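**Levell open day - anyone else go??**

**patchcord_ray**
ok so went to the Levell open day at the Clidham site Tuesday. long post, typing on the train, sorry for typos.

Doors at 9, got there late, missed the intro talk. Three demo areas: bin sorting, a mobile base doing laps with a cart, and the cloth handling one, which is what I went for. Bin sorting was fine. Seen it before at other places, same thing with nicer lighting. The cart thing stopped for people's feet every time I looked, so good I guess.

Cloth was way busier than the other two. They do clothes handling over a bed. Grippers pick up a garment, pull it out, lay it down. I stayed there most of the morning. Will post more when I get home.

**fernhollow**
Was there too! Afternoon slot. Did you get into the Q and A? They closed the list at 4 and I was next in line, so annoyed.

**patchcord_ray**
nope, left after lunch. lunch was good btw. decent soup

**gantry_goblin**
Every one of these open days has a laundry demo now. Same shirt, same table, same clapping. Call me when it does a fitted sheet.

**fernhollow**
It's a bed and not a table and nobody clapped in my group lol. The guide told us the stuff gets mixed up between runs. Whether you believe that is up to you.

**gantry_goblin**
I don't

**patchcord_ray**
home now. here's one from the cloth area, grippers have a hold of both ends
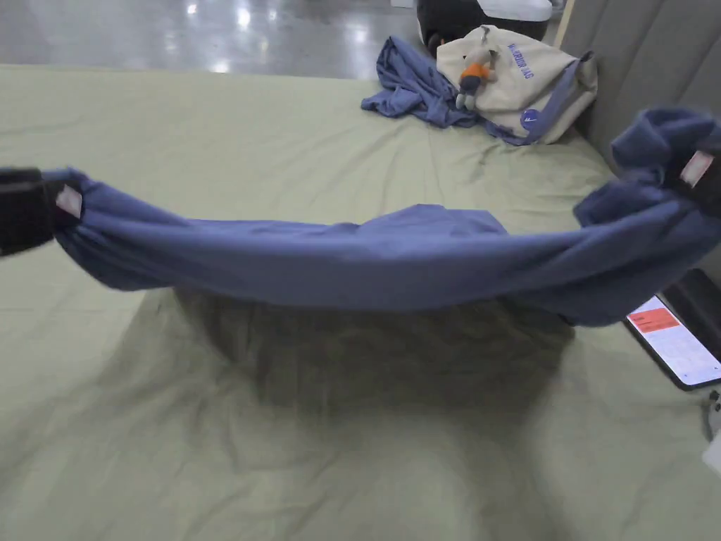
*Clidham, December*

putting the place and month in because last time people argued for a whole page over which open day a pic was from.

So the bit I liked was the two ended hold. Black grippers, one each end, thing pulled out sideways over the green sheet. Look at the middle though - still bunched up, and the right end is pretty twisted. That's the whole problem with cloth right there. You can have both ends and still not know what shape you've got.

My notes from the guide, copied fast:

- a "run" is one garment, start to finish
- three tries at a grasp and then a person steps in
- Kowalchuk did the gripper pads, Levell does the rest
- no pricing, dont ask, I asked

**mivutine_fan**
Kowalchuk pads explains a lot. We tried a set at work on our Mivutine arm and they're great on knits, bad on anything slick. Did they have anything slick out? Lining fabric, rain jackets?

**patchcord_ray**
not that I saw. soft stuff mostly. asked about jackets and got "on the list"

**gantry_goblin**
"On the list" lol. So easy fabric, easy color contrast. Blue on pale green. That's about as kind to a vision system as it gets.

**fernhollow**
ok but look at the pic again, there's a second blue thing heaped up by the tote bag. Nearly the same blue. If you wanted to make it easy you'd take that away.

**gantry_goblin**
Fair. Still want to see blue on blue, overlapping, with the grippers having to choose.

**sleeve_count**
Question from somebody who does garment work and not robots. It's holding right beside the little white tags, one at each end. On purpose? Because if I'm looking for the waist or the neck, a tag is the first thing I feel for. But two tags at opposite ends is odd for a shirt. Is it pants? A long top?

**patchcord_ray**
couldnt tell you. it was all rolled up lengthwise, I'd be guessing. didn't hear anyone say tags were used for anything

**mivutine_fan**
Could be luck. Edges and corners are where most of these systems want to grab and tags tend to live near edges.

**sleeve_count**
Makes sense. I'd still regrip on the right if it was me. You shake out a twist like that before you lay it down or you're just ironing it in.

**fernhollow**
They did a shake in my session! Kind of a small one. More of a wobble. It helped one time and made it worse another time. Guide said the shake is new and they're still messing with how hard.

**gantry_goblin**
See that's more interesting than anything in the flyer. Why isn't the wobble in the flyer

**patchcord_ray**
because its a wobble

**dockside_lou**
Different question. Is it worth the drive for the next one? I'm 3 hours away and I mostly care about the carts.

**patchcord_ray**
for carts only, no. short loop, one cart, rope around it. you'd be done before your coffee was.

**fernhollow**
Disagree a little. The cart people were the most willing to talk, they had no crowd. I got a straight answer on battery swaps and on what happens when the wifi drops (it parks itself and waits). Cloth people were swamped. If you go, do carts first thing, cloth after lunch.

**dockside_lou**
Useful thx. Parking bad?

**fernhollow**
Terrible. Go around back by the loading doors, there's a gravel lot. Sign says Clidham visitors but it's small and faces the wrong way.

**gantry_goblin**
I'll go to the next one if someone brings a fitted sheet and asks them to run it.

**sleeve_count**
I'll bring the sheet. Queen size, elastic half gone. You ask.

**gantry_goblin**
deal

**patchcord_ray**
signup is the same form as last time, on the Levell events page. no date up yet, will bump this when there is one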